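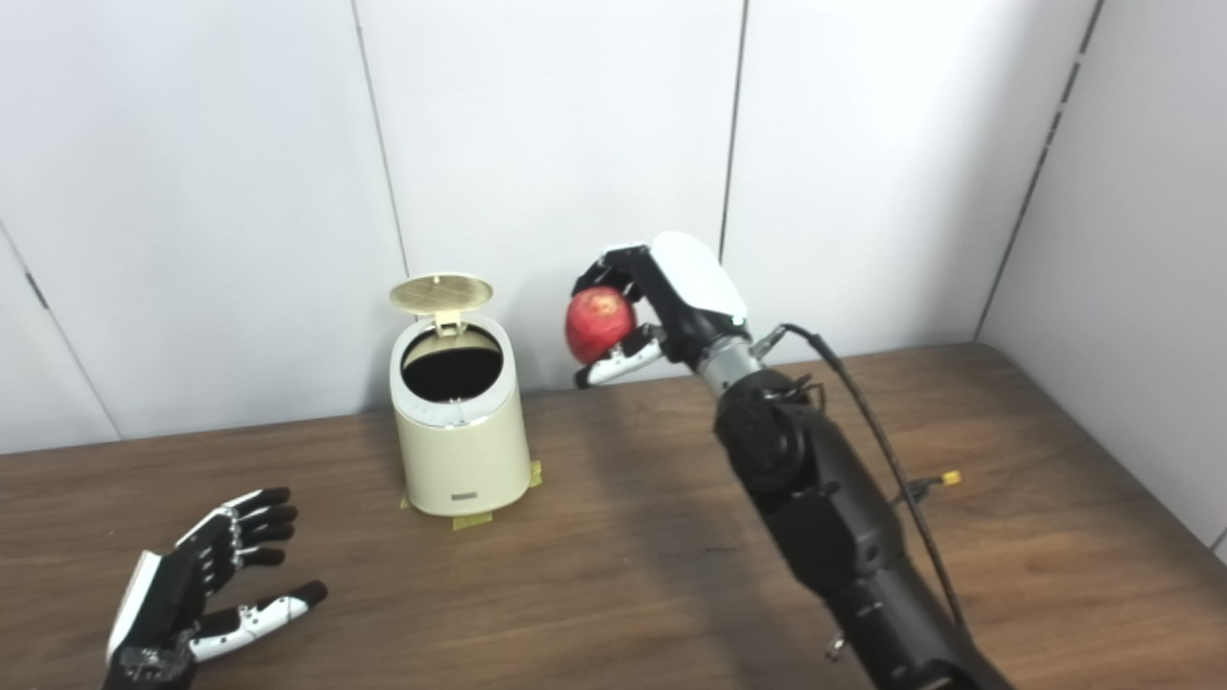

By the time the second bell goes at Butstead Secondary, the robotics room is already loud. Somebody is hunting for the good screwdriver, somebody else is eating toast over a keyboard, and Kausar Ansari is at the whiteboard drawing the same arc she drew last session, only flatter.

"Think about where the elbow wants to be," she tells the group. "Forget the fingers for a minute. The fingers are the fun bit and they'll wait."

Ansari teaches the senior robotics elective and runs the club that grew out of it, and she's the sort of teacher who gets more excited as a problem gets smaller. This term's problem is very small indeed. Students have to get a two-handed robot to pick up an apple, drop it in a bin and close the lid. They get marks for each stage, marks for a tidy program, and a handful of marks for a written log that Ansari reads closely (she writes back in the margins, sometimes at greater length than the student did).

The task is called the Weerakoon, after the district challenge it's borrowed from, and teams from other schools will be working on their own versions before everyone meets for the final. Butstead has entered two teams. Sorum has spent most of its time on the grasp. Sutik went after the lid first, on the theory that if you can finish well you can fix the start later. They argue about this constantly and seem to enjoy it enormously.

What's great about the apple is that it's so ordinary. Every one of these students has thrown an apple core at a bin from across a kitchen. Ask them to write down how they did it, though, and the page fills up fast. How wide does the hand open? Which finger touches first? When do you let go, and how high above the rim? The Sorum log has 324 entries so far, and a good many of them are about the thumb. 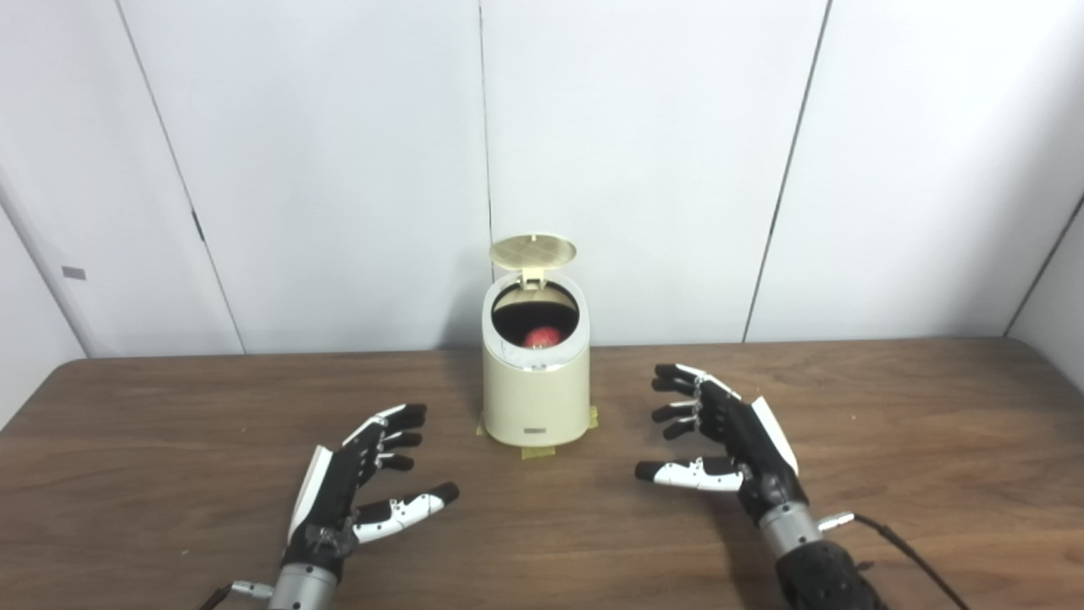 Letting go has its own section in that log. Open the fingers too quickly and the thumb can give the fruit a nudge on the way out. Open them slowly and the apple may roll along the palm before it falls. Sorum's answer was to tilt the wrist a little before release, an idea that came from a Year 11 student who'd been watching her grandfather tip feed into a trough. Ansari loved it. She made the whole class stop and listen to the explanation, then made them all try it with their own hands and a tennis ball, which took up the rest of the lesson and left two balls on top of the cupboard.

The programming is done in pairs, with one student typing and the other reading aloud what the code is supposed to do. They swap after 3 attempts, good or bad. It's a noisy way to work and visitors tend to look alarmed, but the reading aloud catches heaps of mistakes. On the afternoon I sat in, a boy got halfway through the sentence "and now the left hand goes to the left" before he stopped, went pink, and reached over to fix a minus sign.

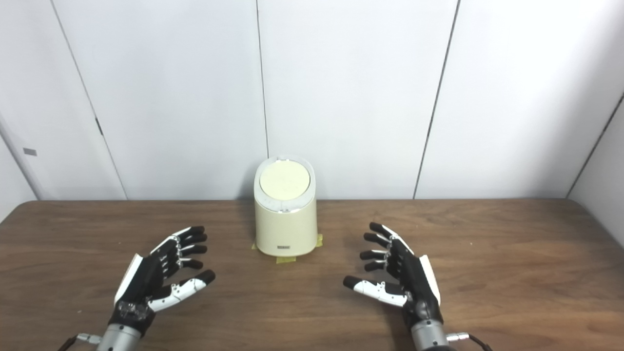
Sutik's lid work has turned into a lovely bit of engineering. A lid seems like the easy part, and the team thought so too until they started drawing it. Pushing down from directly above is no use when the lid is standing up behind the opening, so the hand has to come around the back and bring it over. Then there's the matter of the bin itself, which would happily scoot away from a clumsy push. Strips of yellow masking tape at the base keep its place on the table, and each hand has a clear stretch of wood between it and the bin for the approach. With the lid down flat inside its rim, the little raised tab at the back is about the only thing sticking up, and Sutik's students can discuss that tab for a very long time.

They've also been learning to share. The two teams use the same setup, and the booking sheet on the door is a serious document, full of crossings out and small negotiations. One swap was settled with a packet of Tim Tams.

Ansari came to robotics sideways, from teaching textiles, and she reckons it shows. She talks about tension and slack, and about feeling for the point where a material gives. When a student wants to crank up the grip, she hands them a piece of silk and asks them to hold it firmly without creasing it. I had a go. I creased it.

Both teams hand in their logs on 12/20/25. Before then Sorum wants to try a smaller apple, and Sutik has asked for a pear.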